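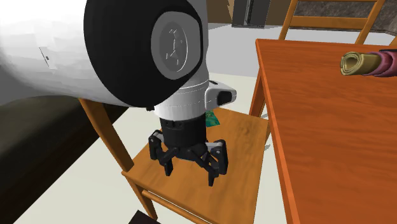 据Jonalyn Sarmiento转述，过去在仿真环境里录制示教数据，最费时的环节是手指开合与手腕姿态的配合，操作员往往要在同一个接近位置反复调整，录下的轨迹里停顿多于动作。新版本把这两组输入分开之后，她所在的小组已改用新的录制流程。

Trameck于2020-09-13发布遥操作示教软件Truline的新版本。该软件用于在仿真的居家环境中，由操作员远程控制机械臂和多指夹爪完成取放任务，并将整个过程记录为可回放、可编辑的示教轨迹。

新版本的主要改动如下。

输入映射。手臂末端位姿与手指关节分别由两路输入控制，可单独锁定。操作员在目标物上方锁定手臂后，只调整手指张开角度；解锁后手臂从当前位姿继续运动，不产生跳变。

接近段录制。夹爪进入目标物附近区域后，软件自动切换为低速比例，操作员手部位移与末端位移之比为4:1，退出该区域后恢复原比例。对于放在椅面、桌面等平面上的小件物品，低速比例下录制的轨迹可直接用于后续的抓取姿态标注。

手动拖动示教。除远程控制外，新版本支持在实体机械臂上以拖动方式录制，关节数据经同一接口写入，与仿真轨迹采用相同的文件格式。两种来源的轨迹可在同一工程内混合使用，来源字段保留在文件头中。

轨迹分段。录制结束后，软件按接近、闭合、提起、转移、放置划分轨迹，分段点可手动修改。不合格的分段可以单独重录，其余部分不受影响。

碰撞提示。手臂连杆或手指与家具模型的距离低于设定阈值时，操作端给出力反馈和声音提示，阈值默认为20毫米。提示事件随轨迹一并保存，便于事后筛选。

8月的内部测试在名为Ignacio的仿真居家场景集中进行，共录得2695条示教轨迹，任务包括从椅面取物、桌面物品移位以及在家具之间转移物品。测试未涉及可变形物体的受力建模，相关功能不在本次发布范围内。

“分段重录是使用方提得最多的要求。以前末段放置出错，整条轨迹就得作废。”Trameck产品负责人Danilo Baluyot表示，“现在操作员从分段点接着录，前面的数据照常保留。”

Jitex负责新版本操作端手柄的适配。手柄固件须先行升级，再安装软件；旧版固件可以连接，但不支持手指关节的独立锁定。

现有授权用户可在软件内直接更新。旧版工程文件首次打开时自动转换，原文件保留为只读副本。同一授权最多支持2个操作端同时在线，其中一端为主控，另一端仅可观察和添加标注。

安装包、接口说明及轨迹文件格式文档已随新版本一并提供。技术问题请通过软件内“支持”菜单提交，并附上运行日志和工程版本号。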